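Can a two-armed robot open kitchen drawers unattended yet?

Posted by Brirkis, 2022-04-25

I'm trying to settle whether household robots are ready for basic kitchen chores. The one I care about is plain: go to a cabinet, take hold of a round knob, pull the drawer out, push it back. So far I've only worked in simulation, with a white two-armed model and a parallel gripper on each arm. 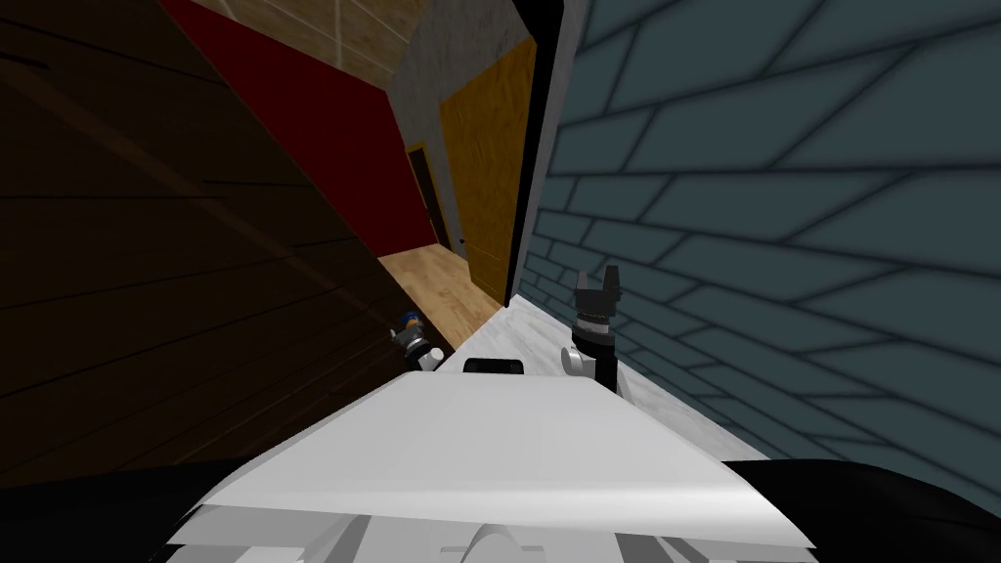 My controller is scripted, with no learning in it. Over 70 trials it managed 34 full openings. Most of the failures were slips off the knob during the pull. A few were bad approaches, where one finger hit the drawer front before the grasp started. The cabinet fronts are dark wood and the knobs are blue and orange, so finding them by colour is easy. Holding on is the hard part.

Is that rate normal, and would real hardware do better or worse? 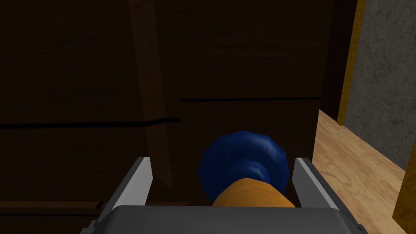 Skokness
Worse. Your simulator knows where the drawer is and a real kitchen doesn't tell you. Also, people have been promising this for years and I still open my own drawers. Buy soft-close runners.

Arnel
The rate is believable for a scripted pull. Two flat fingers on a rounded knob give you very little contact area, and low-polygon meshes make it worse – the contact points jump from facet to facet as the load comes on. Check these before blaming the arm:

Collision mesh. Use a smooth primitive for the knob if your simulator allows it.
Grasp depth. Close behind the widest part of the knob, so the shape does some of the holding.
Pull direction. An error of 3 degrees off the drawer axis will load one finger more than the other.

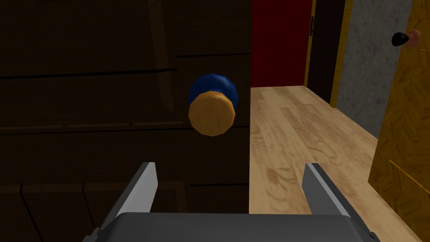 Compliance matters more than grip force. If the wrist is stiff, the drawer has to follow your path exactly or the fingers slide. Let the wrist give sideways and keep it stiff along the pull. I made that change on a test bench last June and slips dropped to 2 in a full set of runs, with the same fingers.

On real hardware, expect friction to vary from drawer to drawer. Unattended use in a home is still a fair way off, in my view. Supervised use with known cabinets is reasonable now.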